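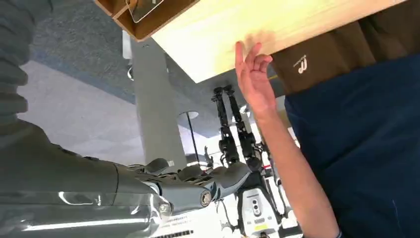
Right, thread time. I spent the day at a robot demo hall and three people have already messaged asking if they can sell their hoover. Short answer: keep the hoover. Long answer follows, get a brew.

For anyone new here, I run the back end of a homeware shop (deliveries, shelves, returns, mopping up whatever got dropped) and I then go home and do the same thing again for free. So I have a strong personal interest in a machine doing any of it.

My question all day, to every stand, was the same. Can it do a chore? A whole one, start to finish, with me in another room?

First up, shelves. Shifting boards and bits of furniture is half my working week, so this was the one I wanted to see. Robot hand on one side, person with their fingertips pressed up against the board on the other. I asked the chap in the apron, or vest, or whatever it was, how often it goes without somebody standing there and he said "depends on the board". I've worked with people like that, fair enough.

And look, a hand with proper jointed fingers is a lovely thing to stand next to. You can see all the little screws! I could have watched it bend for an hour. But a shelf needs two ends held level while a third hand looks for the peg you put down a minute ago, and that third hand is still going to be mine for a good while.

Price for that sort of arm and hand? I asked. I got a brochure and a boiled sweet.

Next, folding. Indudholm had a towel folding station and I timed it on my phone, as you would. 200 seconds for one bath towel. It was a very good fold, mind, better than mine, corners bang on. But I do 17 towels on a Sunday and I'd like to be in bed by Monday.

I asked if it does fitted sheets and the woman on the stand laughed out loud. Best answer I had all day.

Somebody in my replies is saying speed doesn't matter if you're asleep while it's working. That's a decent point and I've been chewing on it. Slow is fine overnight. What bothers me is getting up at six to find it stopped at towel two with an arm in the air, waiting for me to press OK.

Which brings me to the dishwasher one, from Rirnmont. Loads plates nicely. Mugs, fine. Then it met a colander and just sort of stood there thinking. They'd brought their own crockery, all one size, all white. My cupboard has a gravy boat in the shape of a fish.

(No, I'm not getting rid of the fish.)

Now the good news, because I don't want to be a misery about it. Floor scrubbers are properly ready. We had a Selex one on trial at the shop from March and it did the main aisle every night before we opened. It got stuck under the same display table again and again until we moved the table. I'd have one back tomorrow.

Stock counting too. There was a tall thing on wheels that trundles down the aisle reading labels, and it got through 800 lines in the time it takes me to find the clipboard. It can't pick anything up, it just looks. Suits me. I can pick things up, it's the looking I hate.

So if you want my rough rule after today: anything where the machine rolls along and doesn't touch much, yes, buy it or at least borrow one. Anything with fingers, give it a few years.

Someone asked about the ones on legs. Yes, there were some, and yes, everybody's phone came out. I'm not sure what legs get you in my stockroom apart from something else that can fall off the steps. At home, with stairs, I can see it. Carry the washing up two flights and I'll forgive you nearly anything.

Had a good natter with the Đàm lot, who do a small gripper for packing boxes. Two fingers, nothing fancy. It packed candles into a carton with the tissue paper already laid in, didn't drop any, and the girl showing it said they'd only taught it candles and soap. I liked that a lot. She told me what it couldn't do before I asked, which was more than most of them managed.

If they can get it to do wine glasses before Christmas I'll be ringing them up.

Things I asked about that got me a blank face: bins (sorting, then taking them out in the rain), changing a duvet cover, wiping down the top of the fridge, getting a price sticker off without leaving the gum behind. That last one would be worth more to me than any amount of walking about.

Replying to a few of you in one go. Yes, entry was free. No, you couldn't have a go with the big arm yourself, I did ask. The café shut at three, so take a sandwich. And bring flat shoes, I did stand 21 and then realised I'd missed a whole row by the doors and had to go back.

Would I go again next year? Course I would. I'm taking a fitted sheet with me, king size, and I'm going round every single stand with it.

Anyway, home now, and there's a full basket of washing looking at me. Off to do it by hand. Night all x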